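6.3 Working near people

Read this section before you power the hand for shared work. It applies to every Litov hand used at a bench or table.

1. Agree who is the operator. Only the operator gives motion commands.
2. Set the speed limit to 40 per cent. Do not go above 50 per cent while anyone is within reach of the arm.
3. Check that the stop button is within the operator's reach.
4. Bring the hand to the table with the fingers open.

Note: The fingertip lights must be in plain view of the operator at all times.
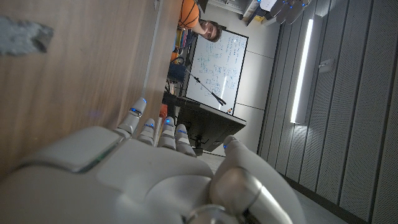
Figure 43. Hand at the table edge, fingertip lights blue.

5. Ask the other person to stay on the far side of the table until the operator calls "clear".
6. Place or remove objects only when the arm is held.

CAUTION: Keep your own fingers out of the gap between the thumb and the palm. The stop button does not open the hand. To open it, use the release command (code 798).

If the hand touches a person, stop work and fill in the contact form, even if there is no injury. Send it to Pejman Shojaei at the Prullville office.

Section revised 08/07/2022.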